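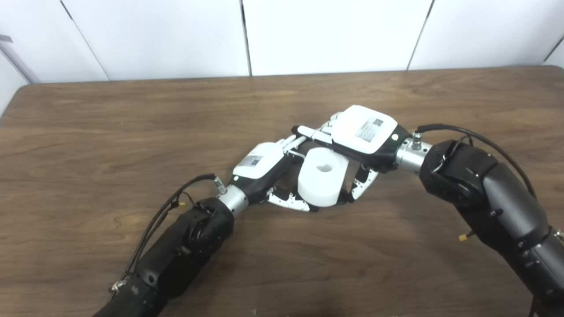
Small ship or lodge for a first big trip? Deposit due soon

Posted by Clekomwood, May 3, 2018

My wife and I have been saving for one proper trip and have boiled it down to two, both for next February. The first is a small expedition ship, 79 passengers, which leaves from Beltthorpe and pokes around the islands for nine nights. The second is a safari lodge, six nights, with a bush flight at each end and a tent that has a better bathroom than our house.

The price comes out nearly the same once you add everything up, and I have added everything up more than once, mostly at two in the morning. The ship includes meals, guides and landings. The lodge includes meals, game drives and "selected house beverages," a phrase that has already caused one argument in our kitchen.

What's bothering me is the small print. The ship says the route is "indicative" and may change at the captain's discretion. The lodge says wildlife sightings can't be guaranteed, fair enough, but it also says the bush flight has a 20 kilo limit per person including hand luggage, in soft bags only. My wife's hard case weighs a good part of that with nothing in it.

Neither of us has been on a ship smaller than a car ferry. She gets queasy on the car ferry. I don't, but I do get bored, and I'm told there is a lecture most evenings. We're both in our sixties, can walk a few miles, don't dance. The agent wants a deposit on one or the other by the end of the month and has started signing her emails "warmly," so I sense the clock is running.

Has anyone done both? Which would you do first, and is there anything you wish you'd asked before paying?

Iso
Member

Done both, ship twice. With a queasy wife I'd do the lodge first and wouldn't lose any sleep over it.

The longer version. A ship of that size moves. They will tell you it has stabilizers and it does, and they help in the way an umbrella helps in a car wash. Between islands you'll mostly be crossing at night, so you lie there and listen to the hangers in the closet. By the third day most people have their legs. Some people don't, and they spend a good deal of money looking at a cabin ceiling. If you do go for the ship, ask for a cabin low down and in the middle, and don't be talked into the one up top with the big window. It costs more and swings more. Talk to your doctor about pills or patches well before you leave, and try them at home, as some of them turn you into furniture.

"Indicative" means what you're afraid it means. On my first trip we missed two landings out of eleven for swell. On the second we missed one and got a different bay in exchange that was better than the one in the brochure. You have to be the kind of person who can hear "slight change of plan" over a loudspeaker at breakfast and keep buttering.
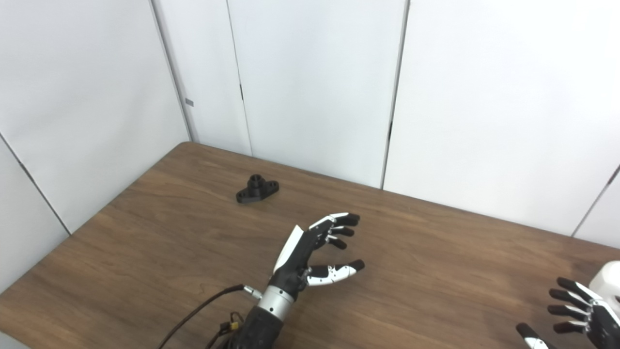 The bag limit on the bush flights is real. They weigh it, in front of everybody, on a scale that looks like it came off a feed store. Leave the hard case at the hotel in the city, where most places will hold it for free or close to it, and take a duffel. Nearly every lodge I've stayed in does laundry, often daily, so you need far less than you think. I took three shirts and wore two. The one thing I'd carry that isn't on their list is a warm hat, because an open truck before sunrise is colder than any photo of it.

Things to ask before you pay:

How many guests to a truck? Four is lovely, six is fine, nine means you're in the middle seat looking at a stranger's ear.
Are park fees in the price or extra? At one place I stayed mine came to $121 a head on top, presented on a little tray with a mint.
What happens to your money if the bush flight is called off and you lose a night?
Which beverages have been selected, and by whom.

And read the cancellation dates yourself. Agents are good people, but they read them the way I read the back of a shampoo bottle.

Pan
New member

go on the ship, we loved it. food amazing. didn't see the whales but the people on the other side of the boat did

Beltthorpe_regular
Member

I'll stick up for the ship a little, since the answer above me was brief. I've sailed out of Beltthorpe in February and it was calm for most of the way, with one bad night that the crew warned us about at dinner, right after the soup. Weather is weather, so I promise nothing.

What the ship has over the lodge is that you unpack once. Two bush flights in six nights, plus the long flight, plus the hotel in the city, is a lot of standing next to your bag. The lectures are better than they sound, and if they aren't there's a bar at the back of the room – ours was, anyway, and it filled up nicely during the one on lichens.

On the deposit: ask the agent whether it can be moved to another date or only forfeited. Ours was movable, but we had to ask, and it wasn't written anywhere I could find. Get the answer in an email. If she signs it "warmly," keep it anyway.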